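Robotic chore work

Robotic chore work is the use of general-purpose machines for the small manual jobs of a home or workshop, such as cutting vegetables, loading a rack, folding cloth, wiping a counter or sorting loose parts. It is usually set apart from appliance work, in which a machine is built around a single job, and from factory automation, in which the parts, the fixtures and the timing are all controlled. A dishwasher cleans dishes but does not pick them up from the table. A chore robot is meant to do the picking up.

As of February 22, 2026, the general view among people who build and test such systems is that machines can do many single chores under arranged conditions, and few of them in an ordinary kitchen without help. The gap between those two claims is the main subject of argument in the field.

Background

Fixed kitchen machines have been common for decades. Slicers, peelers and mixers hold the food in a known place and move a tool along a known path. They are fast and cheap, and they do not need to see. Their limits show when the food is an odd shape, when the next step calls for a different tool, or when the result has to be moved somewhere else.

Robot arms came to the same jobs from the other direction. An arm with six joints can bring a tool to almost any position and angle within its reach, and the same arm can in principle cut, lift, place and wipe. In exchange it needs some way to find the object, some way to tell how hard it is pressing, and a plan for what to do when the object moves.

Cutting food

Cutting is often used as a test chore because it puts several problems together. The tool has to be held firmly and at a steady angle. The food resists, then gives way suddenly. Round vegetables roll, and each cut changes the shape of what is left. White radish is a common choice for trials: it is firm, cheap and even in texture, and a bad slice is easy to recognize. 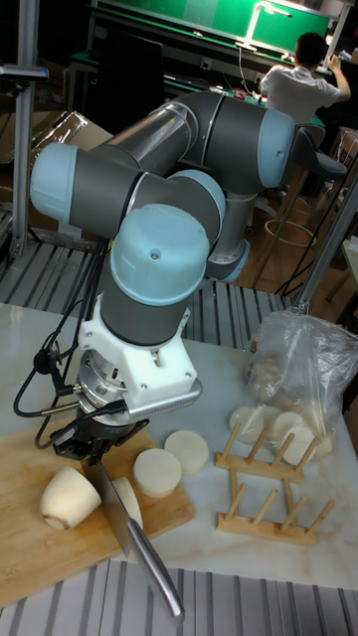

Ebrahimi objects to the whole comparison, arguing that a cook holds the vegetable with one hand and cuts with the other, and that a one-armed machine is being graded on a job most people would also do badly one-handed. The usual answer is that the second arm doubles the cost and makes the planning much harder, so one-armed cutting remains worth studying. Both positions appear often in the literature on kitchen trials, and neither has won out.

Three approaches to cutting are in wide use. In the first, the knife follows a fixed downward path and the food is placed by a person. In the second, the arm measures the force on the blade and slows or changes angle when the load rises. In the third, the motion is learned from recordings of a person guiding the arm through the job. The first is the most repeatable and the least useful in a home. The third copes best with odd shapes, though it can fail in ways that are hard to predict.

Thickness is the measure most often reported, and it can mislead. A machine may cut even slices and still leave them stuck to the blade or tipped over on the board. A person clears these without thinking. For a robot, freeing a stuck slice is a separate task with its own motion, and many published trials leave it to the operator.

Handling and placing

Moving cut food is generally harder than cutting it. Slices are slippery, they differ in size, and they break or bend if pinched too hard. Racks with upright pegs are used in some trials as a stand-in for loading dishes: a disc has to be turned on edge and lowered between two rows without touching the neighbors. The test checks grip, angle and release together, and it needs no special equipment.

Two-finger grippers remain the standard choice for this work. They are strong and simple, and can hold a knife handle as well as a slice, though they are poor at feeling what they hold. Hands with more fingers have been tried, but they cost more and wear out sooner. Changing tools is another weak point. An arm that has been cutting must put the knife down safely before it can pick up food, and the change adds time to every cycle.
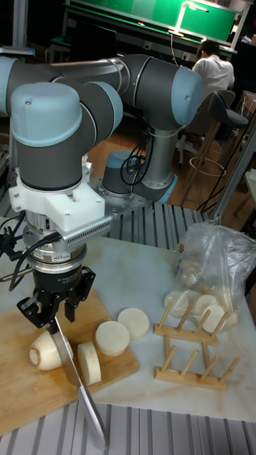
Trials and measurement

There is no single accepted test for household chores. One of the better known small trials was run at Basum in May, under the name Skileline, and covered 17 chores with 30 attempts at each. Of the chores on the list, only 4 were finished on every attempt without a person stepping in. All of them involved rigid objects in known places. Cutting was completed in most attempts, but the count dropped sharply when clearing the board was included.

A longer program at Florkthorpe looked at shop-floor jobs and logged 2,010 cycles of sorting, wiping down and tray loading. It found that stoppages came mainly from small changes in the surroundings - a tray turned the wrong way, a cloth left on the bench - and seldom from faults in the arm. Critics noted that the program did not count the time spent setting up each shift.

Results from different trials are difficult to compare. Some count a chore as done if the main step succeeds, others only if the work area is left ready for the next job. Reset time, which is the time a person spends putting things back between attempts, is often left out altogether.

Safety

A robot holding a knife is treated differently from one holding a sponge. Common measures include limits on speed and force, a fenced or marked work area, and a stop button within reach of the operator. Arms designed to work near people can stop on contact, but this offers little protection when the contact is with a blade. For this reason home products have mostly avoided open knives and use enclosed cutters instead.

Cleaning is a related concern. Joints, cables and grippers made for laboratory use are not normally meant to be washed, and food trials often run with equipment that would not be allowed in a commercial kitchen.

Outlook

Shop-floor chores are expected to come before household ones. A workshop can fix the position of its trays and train its staff to leave things where the machine expects them, while a family kitchen changes from one meal to the next. Steady use so far is found mostly in places where one chore is repeated all day, such as tray loading and bulk food preparation.

See also: Food processing equipment; Force control; Robot end effector; Service robot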